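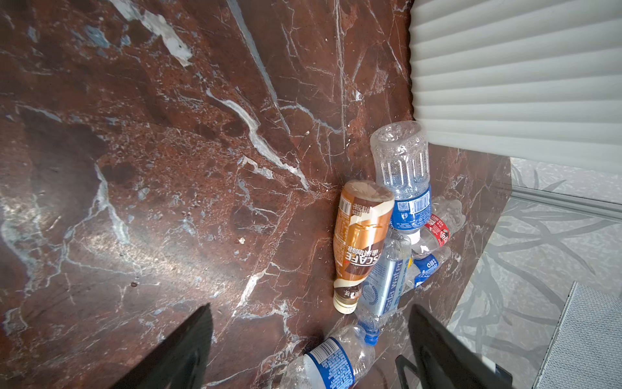 Plastic bottles on brown-red marble. 

In Defense of the Drawer
Jan 15, 2020

It is the middle of January, and the people who tell us to throw things away are having their harvest. I can't buy a newspaper or sit in a dentist's chair without being told that my life would improve if there were less in it. My sister-in-law has given away her gravy boat. My neighbor across the street put a bread machine on the curb with a sign that said WORKS, and it was gone before he got back to his front door. I know this because I was the one who took it.

I'd like to say a few words for the other side. We don't get much press. We are busy looking for the scissors.

I grew up in Davonwood, in a house where the kitchen had one drawer for silverware, one for towels, and one for everything that had ever happened. It held string. It held a doorknob to a door we didn't have. It held keys to padlocks that had rusted shut under a previous President, and birthday candles burned down to a length that was good for one more verse if you sang fast. When my father needed something, he opened that drawer and stirred it with his hand, like a man testing bathwater, and very often he came up with the thing he wanted. When he didn't, he came up with something else and changed the project.

That's how we came to have a mailbox hinged with part of a roller skate. It lasted longer than the post, which had been bought new.

The current thinking on drawers like that one is severe. You're supposed to take everything out and make piles. You keep what you used in the last year, and you give away what somebody else might use, and the rest goes in the trash with a short prayer. I tried it in September, on a rainy afternoon when I had run out of ways to avoid it. I had paid for a course. It was run by a company called Gronix, it came as 28 short videos, and in each of them a calm woman in an oatmeal sweater stood beside a shelf with one bowl on it. I spent a good part of the first video wondering where she kept her cereal.

By the fourth video I was told to hold each object and ask what it was for. This is a fine question for a hammer. It's a poor question for a short piece of chain. The whole point of a short piece of chain is that you don't know yet.

I did it, though. I filled two bags and hauled them to the dump out past Nonda, and I drove home feeling light and modern. That lasted until the toilet broke. I won't pretend you can't guess what part of a toilet needs a short piece of chain. The hardware store is on Route 351, at the far end, past all the mattress places, and the chain there is sold only as part of a kit. The kit has a float, a flapper, a valve, a little envelope of washers and a booklet in several languages. I now own all of those except the chain. They are in the drawer. So the drawer grew back in about a day, and I had paid for the seeds.

The tidy party has an answer to this, and I've heard it at dinner. They say that it's cheaper to buy the thing again when you need it than to store it for years on the chance that you might. They have done the arithmetic. One fellow told me, over the lamb at the Maurya, that every square foot of his house cost him 200 dollars and he was not about to let a coffee can of screws live there rent free. I thought about that for a while. I looked at his wife, who was thinking about it too. By his reasoning the dog was in real trouble.

My complaint with the arithmetic is that it leaves out the trip. It leaves out the parking lot and the young man in the apron who has never seen a chain and has to go ask. It leaves out that the store closes at six and that pipes prefer to go at nine. Somewhere in all that there's an evening of your life, and nobody at the table was charging me for it by the square foot, but I noticed it was gone.

It leaves out some other things that are harder to put a price on. My mother saved wrapping paper. She ironed it. There was a sheet of dark blue with silver bells that went around our family for so many Christmases that it had shrunk, what with the trimming, from a sheet that could cover a sled to one that could just about manage a bar of soap. We all knew it. Whoever got the blue paper opened it slowly, with a butter knife, while the rest of us gave advice. I couldn't tell you a single thing that was ever inside.

Now I'll be fair, since I have been unfair for a good while and my arm is tired. There is such a thing as too much. I had a great-aunt who saved newspapers until you had to walk through her front hall sideways, and when she died it took my cousins most of a summer to get to the piano. She wasn't a charming old saver from a story. She was frightened of something, and the papers stood between her and it, and I don't think any of us was much help. When people talk about clearing out, some of them are talking about a house like that one, and they've earned the right to talk. I would never tell the cousins to cherish the drawer. They'd hit me with it.

I also admit that my own side lies. We say "just in case" and we never name the case. I have kept the box for every machine I ever bought, on the theory that I might have to send it back, including the machines that died of old age and went to the dump without their boxes. I have a jar of buttons and can't sew. I have a bag of bags. The bread machine, since you were wondering, has made no bread. It is in the basement beside another bread machine.

My wife, who is neither party, keeps what she likes and tosses what she doesn't, and spends no time on the philosophy. She has asked me to mention that the basement is half hers. I'm mentioning it.

Still, when I look at what the tidy people are selling, I notice that it is selling. The videos cost me 50 dollars. After the videos came an offer for matching bins. After the bins came labels for the bins. I have been in those houses, the cleared ones, and they're pleasant, and it's like being in a very good airport. You sit on the one chair. You admire the one bowl. Then the baby drops something behind the radiator and you need a coat hanger, a bent one, made of wire, the kind that comes free from the cleaners, and your hosts look at each other with real grief. They have wooden hangers, all facing the same way. In the end we used a yardstick I had in my car. I wasn't asked why I had a yardstick in my car, and I think that was generous of them.

A drawer like my father's is a kind of bet. It says that things are going to break, and that when they do, somebody in this house will be home, and willing to have a look, and will have something on hand that almost fits. I like living with people who have made that bet. I like knowing that if I turned up at their back door with half of a lamp, they wouldn't tell me what a new lamp costs. They would say "hold on," and go into the next room, and I'd hear that wonderful rattling.

It's also where a house keeps its records, if yours is anything like mine. Photographs get sorted and put in albums, so they mostly show people standing up straight. The drawer takes what it gets. Mine has a ticket stub too faded to say what for, and a hospital bracelet so small it would fit around two of my fingers. It has the doorknob. I took the doorknob when we sold the place in Davonwood, and I couldn't have told you the reason then, and the calm woman in the sweater couldn't get one out of me either. I held it and asked what it was for. Then I turned off the video.

So go ahead and clear, if clearing is what you need this winter. I'll be sorry to see the gravy boat go, but I'm sure it's happy wherever it is. All I ask is that you put the good stuff near the curb, on the left side, where I don't have to get all the way out of the car. And if anyone comes across a short piece of chain, I'm still holding the handle up with a paper clip.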